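Home | Visits | Food and Kitchens | Archive | Contact

An afternoon at the Penell kitchen works

In March I went to the open day of Penell, a firm that makes and fits kitchens in the small town of Potau. My sister is building a house and wanted me to look at sinks for her, as she could not leave work. I am not an expert. I cook every day and I wash dishes every day, so I know what I like.

The works is 27 minutes by bus from the train station. The bus stops on the wrong side of a wide road and there is no crossing, so please be careful with children. At the gate we got a paper badge and a map, and the visitors were put in groups of 13. Our guide was Jihad Zein, who has worked in the fitting department for many years and speaks quietly, so it was better to walk in the front.

First we saw the hall where the countertops are cut. It was very loud and we had to wear ear protection. The slabs stand upright on long racks, sorted by color, and most of them are white or gray. Jihad told us that customers ask for plain white, but after they see the samples many of them take a speckled one, where crumbs and small scratches are not seen so quickly. My mother has a plain black countertop and she wipes it all day long, so I believed him.

The holes for the sinks are cut with water and then the edge is polished by hand. I touched a finished edge and it was smooth like a plate. A man in our group asked how thick the stone must be, and they talked about this for a long time. I did not follow everything.

After that we went upstairs to the test kitchens, where the sinks are mounted in real counters with running water. For me this was the best part of the visit. You may open the faucets and stay as long as you want - only the drawers with the red sticker must remain closed.
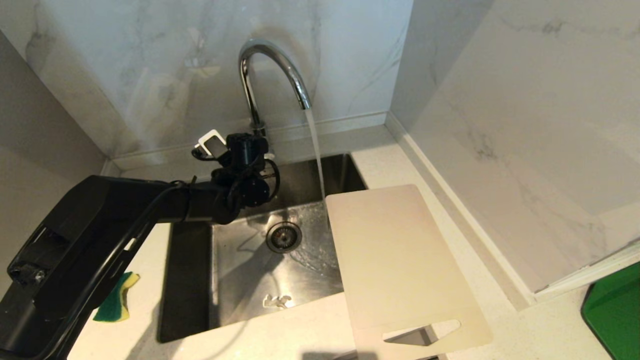
I have now a clear opinion about faucets. The high, curved kind is much better for a big pot, and you can rinse a long board under it without hitting the spout. But from this height the water can splash if you open it fully, and a shallow basin makes it worse. Jihad advised us to bring our largest pot to the shop and to try it under the faucet before paying. He also said to look at the strainer. It should come out easily with two fingers, even when the hands are soapy.

About steel he was very honest. Every steel sink gets scratches in the first month, and after one year they blend together and you do not see the single ones anymore. Water spots are a different problem. He dries his own sink with an old cotton towel in the evening and uses no special product.

There were also plastic cutting boards to try. I prefer the kind with a hole for the hand, because it can hang on a hook and dry from both sides. My sister keeps hers flat behind the bread box and it always smells a little.

At four o'clock there was coffee and a cake with plums in the canteen. I sat with a couple from Bemska who had come only for hinges. They were comparing Penell with another maker, Sastry, and they had a notebook full of prices. From them I learned that the single basin I liked costs 489 without the faucet, and the smaller one costs 304. I wrote both down for my sister. Delivery is not included, and you should ask for it in writing.

A few practical things. The tour takes almost two hours and there are many stairs, but an elevator is at the back if you ask at the desk. Photos are allowed upstairs and not in the cutting hall. Bring a sweater, the halls are cold also when the sun is shining. The last bus back goes at ten past six, and I had to run for it.

My sister has chosen the smaller sink.

27 shares | 13 comments

Get new visit reports by email. Enter your address to subscribe. You can unsubscribe at any time.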